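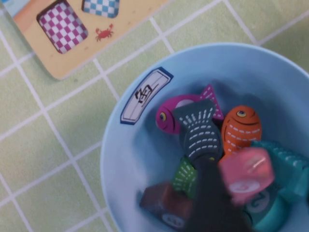 ## 3. Picking from a mixed bowl

We wanted to know if a wrist camera alone is enough to pick one toy fish out of a pile and place it in the matching recess of the wooden board. Earlier groups on the Nolurska project also used an overhead camera.

We trained two policies on the same 2470 demonstrations. Policy A saw only the wrist view. Policy B saw the wrist view and the overhead view. Tharindu Bhuiyan ran all the trials, and the bowl was refilled by hand before each one.

Policy A did better than we expected on grasping. Most of its failures came late, when the fingers hid the lower part of the pile and it closed on two pieces at once. Policy B had fewer double grasps but was slower - almost five seconds more per pick.

Placing was about equal for both. We did not test other bowls or lighting.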